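Print this page | E-mail this page

About Clasari

Clasari is a small company that writes, teaches and looks after good practice for people who build and use small robots. We work mostly with schools, libraries, after-school clubs and little workshops, the sort of places where a robot is likely to share a table with somebody's lunch and where the person in charge has plenty of other things to think about. If you have ever stood in front of a room full of twelve-year-olds with one charged battery and a box of printed parts, you are exactly who we had in mind when we started!

We began as a parts lending shelf. Back then we had 25 kits, a long folding table and a sign-out notebook, and we were happy to send anything to anyone who asked nicely. The kits came back with bent shafts and missing screws, which we expected, but they also came back with notes tucked inside. People wanted to know how fast was too fast, whether a printed wheel could be trusted, who ought to hold the switch, and what they should tell parents. We answered every note by hand for a good long while, and after a time the answers started to look a lot like each other. One November we typed them up, stapled them together and called the result the Lillum Guide, after the street where we had our first room.

The Lillum Guide today

The guide has grown since the stapled days, though we have tried hard to keep it friendly. It now holds 114 rules, sorted into eight chapters that follow the life of a small robot from the first sketch to the recycling bin. We know that 114 sounds like an awful lot. Most of them are one sentence long, and a good many are things you already do without thinking, such as putting the battery away before you put the robot away. The chapters on printed parts and on shared tables are the ones people write to us about most, and they are the ones we revise most often too.

We like a rule to be something you can check with your own eyes and hands. "Be careful with moving parts" is good advice, and our grandmothers would agree with it, but you can't check it at ten past three with the bus waiting. "Keep hair, sleeves and lanyards clear before the motor is switched on" you can check. Whenever a new rule is proposed, we read it aloud to a person who has never built a robot and ask them to show us what they would do. If they look puzzled, we take the rule home and try again.

The guide doesn't take the place of the law where you live, or of the safety standards that apply to industrial machines, and we say so on its first page. If your robot is big enough or strong enough to hurt someone seriously, please go to a qualified safety engineer. We are always glad to talk things over with you first and help you work out which kind of help you need.

Where the work is done

Our workroom is at Gorkano, in the back half of a former print shop that we share with a picture framer (very good neighbors, and generous with offcuts). The printing, cutting, assembling and testing all go on there, and so does most of the arguing. Visitors are sometimes surprised that a place that writes rules has so many half-finished things lying about in it, but we don't believe you can write a decent sentence about a wheel until you have fitted a few yourself and had one come off.

Each draft rule spends 17 working days at Gorkano before it goes anywhere else. During that time it is pinned up beside the bench, and anyone who uses the bench may write on it in pencil. Some drafts come down nearly clean. Others you can hardly read by the end, and one early version of our cable rule had to be continued on the back of a pizza box, which we still have.

After that the draft goes out to our partner classrooms through the Marchal Project, our yearly trial program. Marchal classrooms get the draft rules, a set of parts and a stack of plain comment cards, and they tell us what was clear, what was a nuisance and what was left out altogether. Children fill in cards as well as teachers. Their spelling is adventurous and their comments are among the most useful we receive, particularly about rules that grown-ups have quietly stopped following.
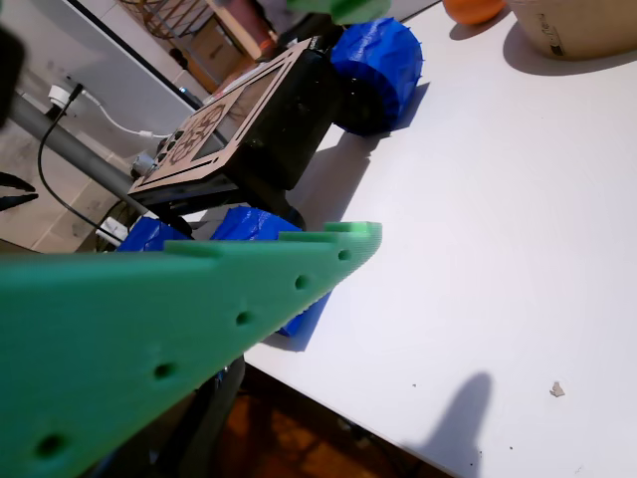 A wheeled robot with blue 3D-printed wheels and a wooden top panel, on the table behind a green printed arm plate.

Printed and laser-cut parts take up a good deal of our attention these days, and chapter three of the guide is given over to them. A few of its rules, to give you the flavor:

Look along every printed part before you fit it, and set aside any part with a split between its layers.

Turn each wheel by hand through one full turn before power is connected.

Smooth the edges of cut wood wherever fingers will go.

Never enlarge a hole in a part while the part is fastened to the robot.

Write the date and the material on the bag when you print a spare.

Keep the off switch where the person watching the robot can reach it without leaning over the robot.

What we ask of ourselves

We hold our own bench to the same guide we hand to everybody else, and twice a year we swap with a partner workshop and go through each other's rooms with the checklist. It is a humbling sort of afternoon. The findings are written up and kept in a binder by the door, where any visitor is welcome to read them over a cup of coffee, and the repairs are entered next to them once they have been made.

We don't sell robots and we don't take payment for recommending anyone's parts. Our income comes from teaching days, printed copies of the guide and a modest yearly fee from the larger workshops that use our checklist. Schools and libraries may copy any page they like for their own use. All we ask is that they copy the whole rule, including the short note underneath it, as the notes are often where the hard-won part is.

Come and see us

Teaching days are held at Gorkano through most of the school year, and we can travel to you if you have a sturdy table and a door that locks. If you would like to comment on a draft, join the Marchal Project or borrow a paper copy of the guide, write to the workroom and tell us a little about your group, how old they are and what you are hoping to build. Long letters are very welcome. We tend to write long ones back.

Page last updated Apr 17, 2019

Print this page | E-mail this page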